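Pre-purchase inspection checklist: bench arm and two-finger gripper, household pick-and-place cell
Site: Girkholm. Supplier under review: Trostano

1. Base mounting surface rated for arm and load. OK
2. Reach to all target surfaces confirmed in simulation. OK. Tank lid is the farthest target.
3. Clearance between held object and fixed items. OPEN. Candlestick on lid to stay in the test layout.

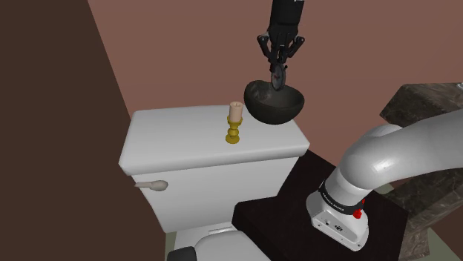
4. Stop button reachable from the doorway. OPEN. Quote a remote stop, 191 dollars.
5. Spare finger sets. Order 2.
6. Service interval stated in writing. FAIL. Trostano gives none; Uchida quote gives 1,000 hours.

Hold the purchase order until items 3, 4 and 6 are closed. Recheck in April.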